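Home | Courses | Projects | People | Archive

Student Work > Automation Lab > Final Reports

Filed under: Robotics, Maintenance, Second Year Projects

Keeping the Trollatstead Cell Running: Gripper and Cable Service

Group: Desmond Escobedo, Nyokabi Temba, Mereana Hoani
Lab supervisor: Elie Tarawneh

1. What we were asked to do

Take over the two-arm tabletop cell from last year's group, find out why the gripper kept dropping out, fix it, write down how to look after it. Budget was 200 dollars, parts only. We got the bench in June, and the handover notes were one page, mostly about the login.

The cell is two arms working over one white table. Each arm has a black two-finger gripper on it. Tasks are pick and place with light stuff, plus moving a wire basket by its rim. The control program is called Rainer (older groups wrote it, no manual).

2. Faults at the start

- Gripper on arm B lost connection in the middle of a job. Not every time. Worse when the wrist was turned far over.
- Fingers on the same gripper didn't close square, one pad touched first.
- Basket pick missed the rim loop or pushed the basket along the table.

Log showed 17 dropouts in the first 800 cycles. We thought software first and lost a lot of time on that. Nyokabi swapped the two grippers between arms and the fault stayed with arm B, so it wasn't the gripper. Cable or connector.

3. Cable

Old cable was tied tight against the wrist. When the last joint turned it pulled on the plug. Took the ties off, found the outer jacket cracked next to the connector. Replaced with a new one from Plaltach, same pins, a bit longer.

Routing now: out of the side connector on the wrist, down through the short sleeve, then a loose loop into the side of the gripper. Loop has to stay loose. First try was too long and caught on the basket rim, so we pulled it back up through the sleeve and tried again.

Check for the loop: jog the last joint slowly to both limits with speed at 18 percent. One person on the stop button, other person watches the cable. If it goes straight at any point, stop and give it more slack.

4. Fingers

Took the gripper off at the flange. Cleaned the pivots with a dry brush, no oil (the old group used oil and it had picked up lint). One pivot bolt was loose, that was why the pads werent meeting. Tightened it, put the gripper back on, ran the open/close test from Rainer. Pads meet flat now.

Order matters when you put it back:
a. Power off, cable unplugged.
b. Gripper onto the flange, all screws in by hand first.
c. Tighten crosswise.
d. Plug in, power on, wait for the green ring on the wrist.
e. Open fully, close fully, open again.

Don't skip e. Mereana skipped it once and the program had the wrong zero for the whole afternoon.

5. Basket pick

The basket is a hard target. The rim is big loops and you can see through the whole thing, so the depth reading is bad. We stopped trying to find the rim by depth and taught a fixed approach from above, fingertip coming down to one loop. Other gripper waits fully open over the table, clear of the basket, untill the first one is done.
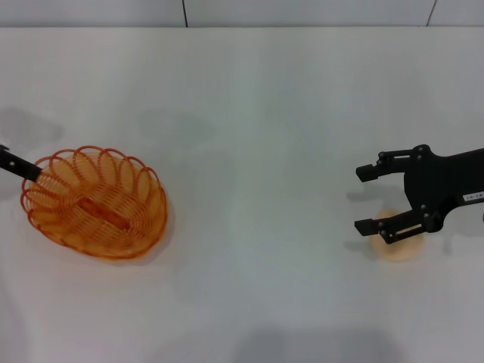
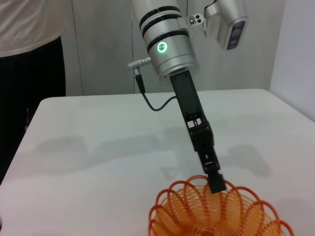 6. Results

After the new cable and the bolt we ran another 800 cycles. No dropouts. Basket pick still misses sometimes when the basket is put down turned, we didn't have time to fix that. Desmond's idea was a tape mark on the table, Elie would like it done in the program. Left for the next group.

7. Looking after it

Start of each session
- look at the cable jacket by the connector
- green ring on before you send any move
- open/close test

Every 200 cycles
- check pivot bolts by hand, both grippers
- wipe the fingertip pads
- check the flange screws

Write it in the paper log, not just in Rainer, as Rainer clears its log on restart. We lost a week of numbers that way.

8. Not done

Arm A still has the old cable. It works but it's the same age as the one that cracked, so should be changed. Spare is in the drawer under the bench. The torque values for the flange screws are missing too, we went by feel. Upendo Mugo has the key to the tool cabinet.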